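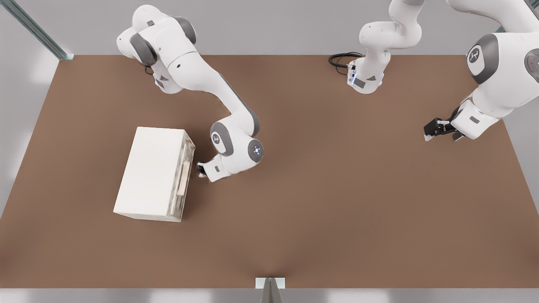
Jan 3, 2018. Ploketdale, bench room. First entry since the December shutdown. The Salora cell is meant to take over drawer checks from the packing line, and I have spent most of the day in the model before we move anything on the real floor. The drawer check is the dull job on line two: pull the drawer, look, push it shut, next box. The left arm goes in at the handle side of the white box and the right arm stays over the open part of the table. I want to keep it that way for now. The right arm gets its own task later, probably labels.

Run count since we started is 3712 in simulation. The last 100 were with the new approach angle, and 13 of those stopped on the force limit. All 13 were with the box turned away from square. I have not found the cause. Could be the wrist turning late, could be the limit set too low. Try the limit first, it is a five-minute change.

Talked with Nermina Matić from line two after lunch. She has done the drawer check by hand for years and I took notes:

She does not pull straight. She lifts a little first, then pulls. Says the Lesau units stick otherwise, the Tedesco ones don't.
She can tell a bad runner by feel before the drawer is halfway out. We log force at the gripper but have never looked at it for that. Should.
A full shift of it leaves her wrist sore. She is glad to lose that part.
She is less glad about the rest. The check was where people swapped places and got to talk, and she asked what fills that time. I had no answer for her.

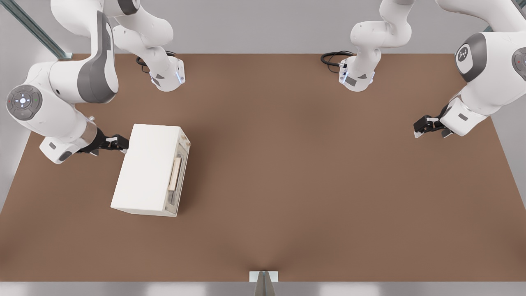

The plan on paper is that two people per shift move from checking to handling rejects and clearing stops. That is a different job. It means reading the fault screen and deciding whether to restart or call us, and so far the training sheet for it is half a page. Nermina offered to go over it and mark what makes no sense. Sent it to her before she left.

Also, the line target. Somebody upstairs wrote 988 boxes a shift into the plan. It assumes no stops at all. With the stop rate above it won't hold, and I don't want the operators blamed for it. Asked for the number to be taken out until we have a week of real runs.

To do:
Force limit up one step, repeat the 100.
Add lift before pull, Lesau only.
Box angle: log it with every run.
Ask where the stop button goes. Line two wants it on the aisle side, the drawing has it at the back.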